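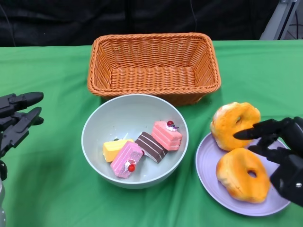
Monday, October 2, 2023

Up at six with the heat clicking on for the first time since spring, and the whole house smelled like burnt dust for an hour. I don't mind it, I think of it as the official smell of October. I opened the kitchen window anyway and stood there in my robe with my coffee like somebody in a commercial, until the garbage truck came by and ruined the mood.

So, the pears. I need to write this down before I forget how it went, because next fall I'll swear it was easy and do it all over again. The tree out back went completely nuts this year. Last year we got 24 pears, total, and half of those had been chewed on. This year I stopped being able to see my own shed. I picked all day Saturday, filled everything I own that has sides, and then spent Sunday walking past it all pretending I had a plan.

The plan was pear butter. I have my grandmother's recipe card, the one with the grease spot right over the sugar, so every year I'm guessing at the sugar. I guessed low this time and I'm glad. Her version would take the enamel off your teeth.

Took the day off work for this (a real vacation day, spent on fruit!) and got started a little after seven. Peeling is the worst. I had the good peeler for the first batch and then it vanished, just gone, and I did the rest with the bad peeler that has the wobbly blade. Found the good one at four in the afternoon in the compost pail. Of course.

I'd forgotten how wet pears are. You cook them down and down and they keep sitting there like soup. I had both big pots going, and the old slow cooker on the counter with the lid propped open on a wooden spoon, and by noon the windows were running and the calendar had curled right off the wall. I put a podcast on and missed most of it. Something about shipwrecks. I kept coming back in at the part where everybody was already in the water.

Ran out of lids, naturally. I had bands for days and hardly any lids, so I drove over to Wojcik Hardware in my pear shirt with my hair up in a clip and, I found out later, a piece of peel stuck to my neck. They had one box of the wide mouth and a whole shelf of the regular, and I stood there trying to remember which jars I'd washed. Bought both. While I was there I also bought a furnace filter, a bag of birdseed, and a pair of garden gloves I did not need but they have little foxes on them. The woman at the register asked if I was canning and we got into it about lemon juice for a good ten minutes while a man behind me held one single hinge. Sorry, hinge man.

Back home and the slow cooker had scorched around the edge. I tasted it and it's kind of good? Like caramel, a little bitter. I'm calling that batch the dark one and keeping it for myself.

Final count is 36 jars, the small ones. I lined them up on towels and sat down at the table to listen for the lids to pop, and that right there is my favorite part of the whole business. I could sit and listen to that all night. One jar didn't seal, so it's in the fridge and I've already been at it with a spoon.

Now I have to figure out who gets them. Neighbors on both sides, the mail carrier, my sister (two, or I'll hear about it), the ladies from choir. The church sale is at the end of the month and I could send a dozen there, but last year somebody priced my jam at a dollar and I've been sore ever since. A dollar! The jar cost more than that.

Also I want real labels this time. I used masking tape last year and it looked like evidence. I was looking at some online from a place called Brelorel, very pretty, cream colored with a little leaf border, but they only come in rolls of 500. What would I do with all those labels? I'd have to label the spoons. I'd have to label the dog. I closed the page and then opened it again after supper, so we'll see.

Speaking of supper, I had toast. Toast with pear butter and a piece of cheddar on top, standing at the sink, and it was the best thing I've eaten in a month. The dog got the crust. She has been a saint today, apart from eating three cores off the floor, and I expect I'll be paying for that around two in the morning.

My feet are killing me. There's a spot on the ceiling over the stove that I believe is pear, and I'm not getting the ladder out tonight. The step counter on my phone says 1,546 and that can't be right, unless it sat on the counter most of the day, and come to think of it, it did.

Paid the electric bill. Didn't call the dentist. Still haven't brought in the hose or the porch chairs, and they're saying frost by the weekend, so that's tomorrow after work if there's any light left. The geraniums too. I always say I'm going to let them go and then I end up hauling them all down to the basement in the dark, swearing.

There's still a bag of pears on the back steps, by the way. The hard little ones. I'm thinking I might poach them, or do that cake with the cardamom if I can find where I put the cardamom. Or I leave the bag on somebody's porch and run.

Going to bed. The last pot is soaking.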